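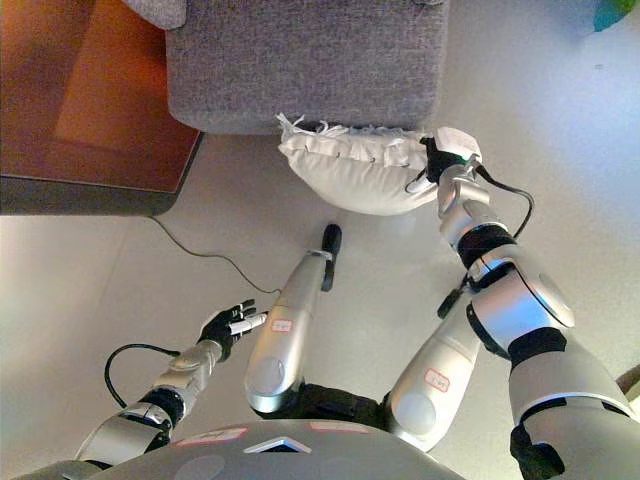
White pillow with the fringed edge, next to the gray sofa

Community Help > Living Room > Cushions and Textiles

Fringe on white pillow keeps fraying

Rosine Guillot
I have a white throw pillow with a fringe, bought to go with our gray sofa. The loose threads are getting longer at one end and I find bits of them on the floor every morning. The seams look a little puckered too, but nothing has opened up. Can I trim the fringe or will that make it worse? The care label washed out long ago. I paid 13 for it in April, so I don't want to spend much on fixing it.

Yannick Tanguy
Trim only the threads that hang past the rest, and don't pull any. Then sew a line of small stitches by hand where the fringe meets the cover – white cotton thread, doubled. Go over the worst end twice. I did this on three pillows and they have held up fine. If the cover comes off, wash it inside out in a mesh bag on cold. No dryer. Puckered seams are usually just the filling being too big for the cover, I would leave those alone.

Eugénie Poulain
Fray glue from a sewing store works, but it dries stiff. Test it on one thread first.

Maëlys Deschamps
I cut mine off completely. Looks ok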